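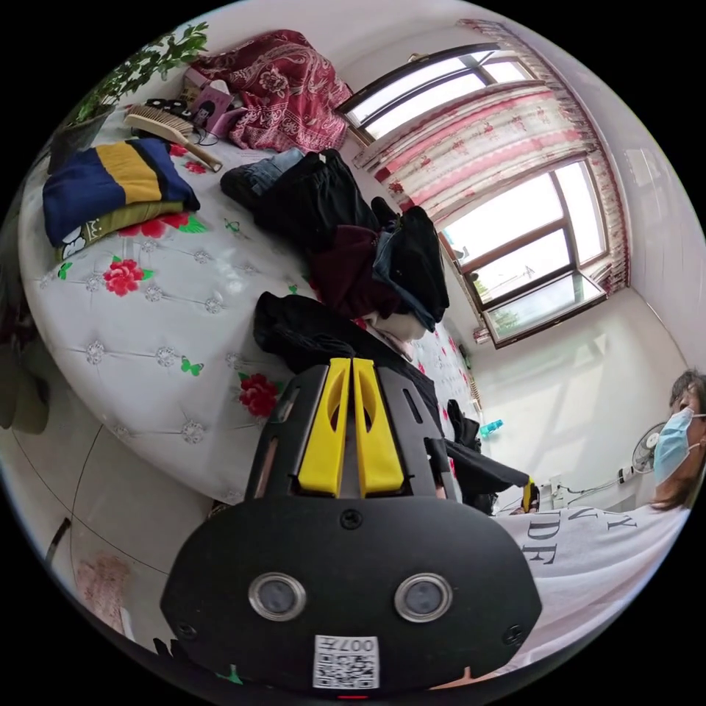 Mansa Aidoo would say don't glue anything till every page is laid out loose. That's what she told our craft group anyway, and now I'm stuck, becuase I laid it all out and it's a mess. So, card making people, paper people, help.

I have 466 scraps. Yes I counted, that's kind of my problem. Bits of gift wrap, old envelopes, map corners, tissue. Want to make a collage journal, 44 pages, one for each place my aunt lived or worked. What glue doesn't wrinkle thin paper? And do I seal the pages after or leave them?

Tried a glue stick from the Kahsay shop. Edges lifted by October. Tried white glue, pages went wavy. Help pls, the Okcombe page is the one I care about most and I only have one of that map.

Ingvar Vigfúsdóttir
Wavy = too much water. Put the glue on the backing page, not the scrap, thin coat, stiff brush. Lay tissue down from one side, smooth with a dry cloth. Wax paper both sides, then under heavy books overnight.
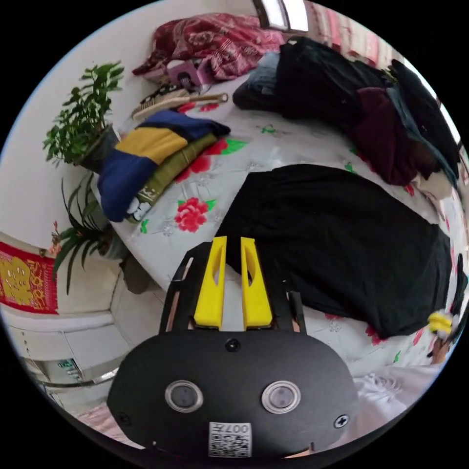
Next morning peel the wax paper off slow. If a corner is still up, tiny dab on a toothpick, press again. Sealing, I'd skip it on the map page. Copy the map first!! Glue the copy, keep the real one in a pocket at the back.

Also what weight is your paper? Under 200 gsm will buckle whatever you do.

Brerow
glue stick is fine you just need a better one

Tandotetti
Double sided tape for the heavy stuff, paste for tissue. I seal mine and they stuck together in the summer heat, so put wax paper between pages if you do. Test on 10 scraps you dont like first.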